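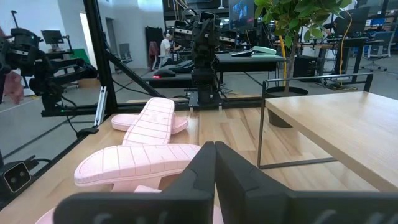

Badeschuh Satell — Pantolette mit breitem Riemen

Lesezeit: 2 Minuten

Der Satell ist eine einteilig gespritzte Pantolette für Bad, Sauna, Umkleide und Haus. Sohle und Riemen bestehen aus demselben geschäumten EVA und werden in einem Arbeitsgang gefertigt. Klebestellen und Nähte entfallen.

Ausführung

Farbe: Blassrosa, durchgefärbt
Riemen: breit, gerundete Kanten, nicht verstellbar
Laufsohle: geriffelt, zum Rand hin flache gitterartige Rillen
Material: EVA, geschlossenzellig
Größen: 36 bis 41, nur ganze Größen
Gewicht: 299 g je Paar (Größe 38)
Artikelnummer: 1592-166

Sohle

Die Riffelung der Laufsohle verläuft über die Trittfläche, die Rillen am Rand nehmen Wasser auf und leiten es seitlich ab. Auf glasierten Fliesen mit Seifenfilm ist die Haftung bei jedem Schuh dieser Bauart eingeschränkt. Für gewerbliche Nassbereiche mit vorgeschriebener Rutschhemmklasse ist der Satell nicht vorgesehen; hierfür führen wir das Modell Olldale mit Gummilaufsohle.

Passform

Der Satell fällt normal aus. Bei Zwischengrößen empfehlen wir die größere Nummer, bei schmalem Fuß die kleinere. Der Riemen liegt über dem Mittelfuß an und gibt in den ersten Tagen geringfügig nach. Eine Weitenregulierung ist nicht möglich. Das Innenmaß wird von der Fersenkante bis zur Zehenkante gemessen und beträgt in Größe 41 266 mm.

Reinigung und Lagerung

Mit lauwarmem Wasser und neutralem Reiniger abspülen, Rillen bei Bedarf mit einer weichen Bürste ausreiben. Waschmaschine bis 30 °C ohne Schleudern ist zulässig, Trockner nicht. Nicht auf Heizkörpern oder hinter Glas in der Sonne trocknen — EVA schrumpft bei Wärme bleibend, und zwar in der Länge stärker als in der Breite. Nach dem Waschen mit der Sohle nach oben ablegen. Unter Last gestapelt, können sich die Riemen dauerhaft verformen. Ein flach gedrückter Riemen richtet sich bei Raumtemperatur meist innerhalb eines Tages wieder auf.

Verpackung und Lieferung

Geliefert wird paarweise mit Papierbanderole, ohne Karton. Wiederverkäufer erhalten Gebinde bis zu 300 Paar, sortenrein oder nach Größenschlüssel. Versand ab Lager Trellurbridge. Die Größen 36 und 41 sind ab Mai wieder lieferbar, Vorbestellungen werden in der Reihenfolge des Eingangs bearbeitet.

Ungetragene Paare nehmen wir mit Banderole zurück. Einzelne Schuhe werden nicht ersetzt.

Stand der Angaben: 18. Apr. 2024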